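Flasance 5: wrist-view planning and the new contact monitor

Release 5 of Flasance, the motion planning layer used on the Waltwood arms, went to all internal users in April 2026. Most of the changes are in how the planner uses the wrist camera close to large, plain surfaces. Anyone running release 4 configs should read the section on clearance before upgrading.

The problem has been in the tracker for a long time. At a distance, depth from the wrist camera is good enough to build an occupancy map. Close in, on glossy plastic of a single color, it falls apart. The stereo matcher has no texture to lock on to, highlights move with the camera, and the map fills with holes that the planner reads as free space. In release 4 we covered this by inflating every obstacle by 10 mm. That kept the fingers off the walls, but it also closed gaps that the arm could fit through, and the planner returned "no path" for goals that an operator could reach by hand on the first try.

Release 5 drops the fixed inflation. The map now carries a confidence value per cell, and clearance is computed from that value. Cells seen from several viewpoints with good agreement get a 2 mm margin. Cells filled in by the plane fitter get more, and cells that have never been observed are treated as occupied until the camera has seen them. The last rule is the one that will break old scripts. If your task starts with the gripper already inside a structure, add a look-around move before the first plan request, or the planner will refuse to start.

The plane fitter is new. It takes edges from the color image, finds regions with little variation between them, and fits a plane to whatever depth points survive at the border. It doesn't try to recover curved surfaces. Alasdair Geddes wrote it for the multi-level toy structures in the test set, where floors, walls and posts are often the same color and the only cue is a thin line at the seam.
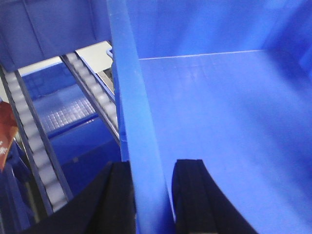 Finger masking has also changed. Release 4 used a fixed mask drawn by hand for each gripper, and it was wrong whenever the fingers were wide open or had been swapped for a different pad. The mask is now rendered from the gripper model and the current joint reading at each frame. Black fingers against a dark background no longer leak into the map as phantom obstacles. The cost is small: 8 ms per frame on the standard control PC, running on its own thread.

Ruairi Dalgleish ran the comparison on the Forsyth benchmark, which has 49 reach goals in narrow spaces. Release 4 found a path for 31 of them and release 5 for 44. Of the five remaining failures, three are goals that can't be reached with the current finger length, and we'll remove them from the next version of the benchmark. The other two fail in the plane fitter, which merges a floor with the wall behind it when the seam is washed out by a reflection. A fix is in review. It compares the fitted plane across two camera poses and splits the region when the two disagree.

On the control side, the contact monitor now runs inside the servo loop instead of as a separate node. It compares measured joint torque with the model and stops the arm when the residual stays above threshold for 5 consecutive cycles. The threshold is set per joint in contact.yaml. The defaults are conservative - expect false stops on fast wrist moves until you have run the payload calibration with your own gripper mounted.

Log playback has moved to Plakgate. The old viewer still opens release 4 logs, but it can't read the confidence layer and will show every cell as solid. In Plakgate, press M to switch between the raw depth, the fitted planes and the final map, all aligned to the wrist image. Exported clips keep the timestamps from the controller clock.

Known issue: the planner does not release its map when a task is aborted during a look-around move. Restart the planning service before the next run. This will be fixed in the July release, along with support for saving a map between sessions.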